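How to Sort a Play Kitchen Without Losing a Weekend to It

There are two kinds of play kitchen. The first kind lives in catalogs, where a single wooden lemon rests on a shelf and a child in linen looks at it thoughtfully. The second kind lives in your house and is mostly underfoot. This page is for owners of the second kind.

I have sorted ours four times. The first three sorts lasted until supper. The fourth has held since August, so I feel entitled to write it up.

What you need

A table you can give up for an hour
One bowl
A rack, or anything that will hold plates on edge
A bag for the things that are leaving
A child who is somewhere else

Step 1: Get everything onto one surface

Do not sort in the toy kitchen itself. You will open the little oven, find a sock and a month of mail, and that will be the end of your morning. Carry everything to a real table. Look under the couch as well, where the vegetables go to retire.

If your set came from several places, as ours did (half from a Lirden box, half from a cousin, one eggplant from I don't know where), pile it all together. Provenance matters in wine. A plastic pea pod can manage without it.

Step 2: Take out what isn't food or dishes

You'll find train track, hair clips and at least one piece of a game you threw away because it was missing a piece. Put these in a heap at the far end and refuse to think about them until Step 6.

Step 3: Fill the bowl, then stop

Pick one bowl and let it decide how much food stays out. Not a bin. A bin is a very deep bowl that nobody has ever seen the bottom of, and a child who wants the banana will tip out the whole thing to get it, then play with something else. A round bowl with a few pieces in it can be understood at a glance by a person who is three.

Mix the colors and the shapes. If everything in the bowl is green, you have served a salad, and it will be received the way salads are. 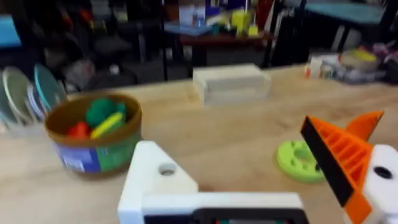
The food that doesn't fit goes in a box in the closet. Every couple of weeks, swap some of it over. My neighbor Kazue Okabe does this on the first of the month with real ceremony, and her kids greet a returning plastic carrot like a relative back from sea. Mine barely look up, but they do play with it.

Step 4: Stand the plates on edge

Stacked plates look tidy for as long as no one wants the bottom one. Stood up in a row, each can be pulled out by its rim without an avalanche. Four is plenty for most households. You are feeding two bears and a giraffe – the giraffe rarely finishes.

A letter rack works. So does a dish drainer from the dollar store, or the wire divider out of a kitchen cabinet. If the plates slide, lay a strip of rubber shelf liner underneath. Leave enough of a gap between them for small fingers, or you will be called in to help every time, and by lunch you will have been promoted to permanent staff.

Step 5: Deal with the mystery objects

Every set has a few. Ours include a ring with holes in it that has been a burner, a pineapple slice and, for one long afternoon, a steering wheel. My rule is that anything with three jobs keeps its place. Anything with no job for a month goes in the bag.

Low boxes are useful here. Turned over, a box becomes a counter, a bed or a shop. I threw out a good one in the second sort and heard about it for longer than I'd like.

Step 6: Return to the heap

You thought I'd forgotten. Train track to the trains, clips to the bathroom, game piece to the trash. Be brisk.

Step 7: Wash what needs it

Warm water and dish soap for plastic, a damp cloth for wood. Don't soak wooden food, which swells and then splits along the glue. Leave it all out on a towel overnight. Anything with a sticker should only be wiped, and gently, unless you enjoy explaining where the sticker went.

Keeping it that way

At bedtime the food goes in the bowl and the plates go in the rack. It takes two minutes if you don't help and ten if you do. Check under the couch on Sundays.

If the whole thing has collapsed by Wednesday, take half the food out of the bowl and try again. It took us a fourth attempt to get down to a number that worked, and the eggplant is still in the closet.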